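Smartwatch Upkeep for People Who Forget

A smartwatch asks for more care than the dumb kind, and sulks when it doesn't get it. A few habits that keep mine civil:

1. Wash the strap. Silicone takes warm water and a drop of dish soap. Take it off the watch first. Leather gets a barely damp cloth and your apologies.

2. Clean the charging contacts. My Vandholm refused to charge for two days in October. The cure was a dry cotton swab and 15 seconds of rubbing, after I had already priced a new one.

3. Give the small stuff one home. Spare straps, pins and the cable that fits nothing else you own all go in the same container. A drawer is a place where chargers go to breed. 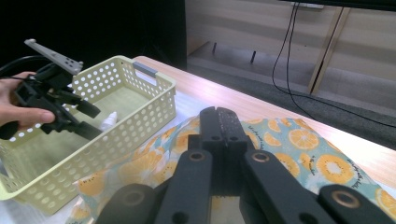
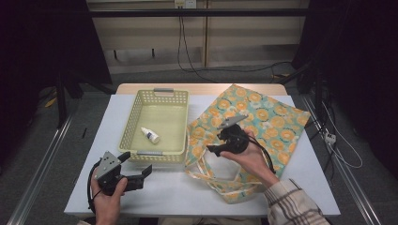 The yellow plastic basket shows up in both.

4. Thin out the notifications. I found 28 apps with permission to buzz my wrist, one of them a flashlight. Four survived.

5. Turn off the always-on display. The Karham went from one day to nearly three. I can still raise my arm, for now.

6. Restart it before blaming the phone. Then blame the phone. If they still won't pair, remove the watch from the phone's Bluetooth list and add it again.

Straps for the older Onishi models are getting scarce, so buy two if you see them.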